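Search tickets All queues Go

Ticket: Wipe-down demonstrations rejected under the handheld gripper capture rules
Queue: Koltwood data quality
Status: Resolved, rule text amended
Posted May 26, 2023 by the Koltwood capture support desk
Last updated: same day

Summary

The Itberg site reported that the nightly check was rejecting a large share of its cloth-wiping demonstrations. The operators had followed the capture rules as written and could see no fault in their recordings. The site asked whether the checker was broken, whether the rules were wrong, or whether the sessions had to be recorded again.

Affected: batch Olley, 2,094 demonstrations, two-handed, soft-object tasks. 94 were rejected with code "marker lost, right". No rejections were logged for the left gripper.

Not affected: the rigid-object tasks recorded at Itberg in the same period, and all batches from the Thân site.

Rules that apply

Section 2, Markers. The marker cube must be fixed square to the gripper body and must not move when pushed with a finger. At least one face must be readable by the tracking software at all times between the start and end signals. A gap of more than 200 milliseconds fails the demonstration.

Section 4, Hands and clothing. Sleeves are to be plain and close-fitting. No part of the hand, sleeve or handled object may cover the cube.

Section 5, Surroundings. Other people may be present in the building but must stay out of the working area. Cables on the floor must be kept away from the operator's feet.

Log

Entry 1. Checker version confirmed with the site. It matched the current release. Ten rejected recordings were run again by hand and gave the same result, so a one-off fault in the nightly job was ruled out.

Entry 2. Calibration files compared. Left and right cube offsets were within tolerance and had not changed during the batch. The site repeated the push test on both cubes and reported no movement.

Entry 3. Lighting considered. The recordings were made in an open hall with glass at one side, and glare on the printed faces has caused this code before. Rejected recordings were spread evenly over the day, and the left cube was read without trouble in the same light. Lighting dropped as a cause.

Entry 4. Requested a view of the working position from the site, with the cloth gripped and both cubes in use. Received the one below.
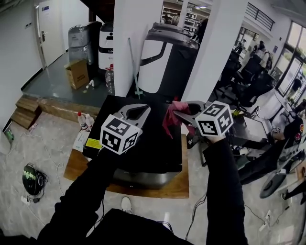
Fig. 1. Working position with both grippers over the machine; cloth held in the right gripper.

Entry 5. Set-up compared with the rules. Both cubes are on top of their grippers. Sleeves are black, as section 4 asks. The other people are well back from the board. At this instant the cloth hangs over the far side of the machine and is not in the way of the right-hand cube. One note for the site: there are loose cables and a power strip on the floor to the left. They are clear of the board, but section 5 would be better served if they were coiled or taped.

The glossy top was raised as a possible source of false marker readings by reflection. The checker log shows missing readings and no doubled ones. Not pursued further.

Entry 6. Rejected recordings sorted by the point at which the gap begins. All 94 fall in the same part of the task, when the operator lifts the cloth and turns it over before the second pass. In the recordings the loose part of the cloth swings back over the cube during the turn. The gap ends when the gripper is lowered again.

Entry 7. Asked the site how the turn had been taught. The reply was that the operators were shown the task with a small, stiff cloth and later changed to a larger, softer one. The training sheet was not changed. The Thân site kept the small cloth throughout, which accounts for the difference between the two sites.

Cause

The cloth covered the right-hand cube during the turn. The checker worked as intended. Section 4 already forbids this, but it is written as a condition to be met at set-up, and the operators had checked it once, with the cloth at rest.

Resolution

1. The 94 rejected demonstrations stay rejected. A request to fill the gaps by interpolation was refused. The wrist turns quickly at that point and an estimated path would be wrong where accuracy matters most.

2. The remaining recordings in batch Olley are accepted with no further work.

3. Section 4 now reads: "No part of the hand, sleeve or handled object may cover the cube at any point in the task. For cloth, bags and other soft items, carry out one full slow run before the session and confirm that both cubes are tracked from start to end."

4. Any change of handled object, including a change of size or stiffness, now counts as a new set-up and needs a new slow run.

5. The turn is to be made with the cloth gripped near its middle – not at a corner – so that less of it is free to swing.

Test after change

The site recorded a short trial set with the larger cloth and the new grip. No gaps over the limit on either side. The longest gap on the right was well inside it.

Open items

The checker reports a lost marker only after the nightly job. A live warning at the recording station has been asked for and is planned for July under a separate ticket.

Section 5 gives no distance for floor cables. Passed to the rules owner for wording – no change made under this ticket.

Ticket closed by the support desk. To reopen, reply with the batch name and at least one recording number.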